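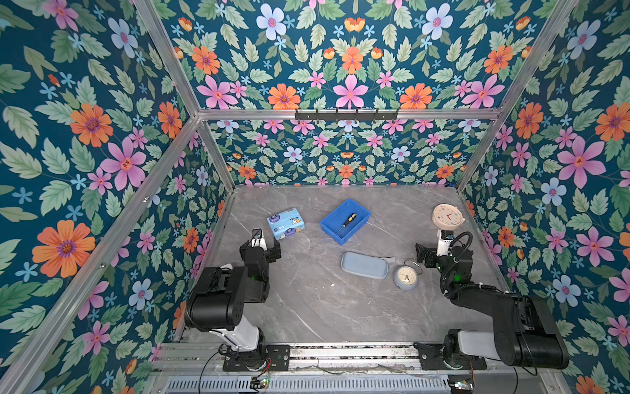 Stirnik bench cell, two-arm model

The Stirnik is a bench-top cell for two small arms, built by Plalano for teaching rooms, test labs and small workshops. It comes as an open-fronted enclosure made from aluminium extrusion, with both arms mounted on one rail along the front edge of the table. Each arm sits on its own black mounting plate, bolted to the rail, and carries its camera at the wrist beside the gripper. The back and side walls can be covered to suit the work. A busy floral paper and a marble-patterned top are good for checking how well the cameras pick out a screwdriver in a tray or a light blue case from what surrounds them. Plain grey panels are supplied as standard.

What you get

Enclosure frame, table top, three wall panels, front rail, two arms with parallel grippers, two wrist cameras, perforated cable panel, control boards, power supply and a set of hex keys. The inside width is 1,000 mm and the depth is 800 mm. Hook racks for the back crossbar are sold separately, as are tool trays.

Setting up

Put the frame on a bench that doesn't rock. Check the corners with a square before tightening anything, then tighten the bottom joints first and work upwards. The top drops in from the front and should sit flat against the back post.

Fit the rail next. The mounting plates slide on from the right-hand end. Set them with the gauge bar in the box, which gives 328 mm between the inner edges of the plates — closer than that and the forearms can touch when both grippers reach for the middle of the table. Tighten the plate bolts to 7 Nm. Don't use thread lock on them, as you will want to move the plates again.

Run the cables down behind the rail to the perforated panel. Leave a loose loop at each elbow. Most of the broken camera leads sent back to us were tied too tightly at that point. Use the soft ties and don't pull them down hard.

Regular care

Wipe the gripper pads with a damp cloth at the end of each day. Once a week, with the power off, hold each arm at the shoulder and try to rock it. Any movement at the base means the plate bolts need checking. Dust the control boards with a soft brush. Air cans are fine if held well back.

Run the homing check again whenever a plate has been moved or a wrist camera taken off. The routine is under Service in the Skollon software and doesn't need the walls removed.

Repairs

Gripper pads, camera leads and wrist mounts can be changed on the bench with the keys supplied. Shoulder motors should come back to us. Take the arm off complete with its plate and pack it in the original foam.

If one arm drops out while the other carries on, swap the two data leads at the boards. If the fault moves across, replace the lead. If it stays put, contact us before opening the arm.

The older Meng rail has a different slot and won't take these plates. An adaptor strip is due in July.

Parts and service: Yuzhen Han, Plalano workshop. Please have the serial number from the underside of the rail to hand.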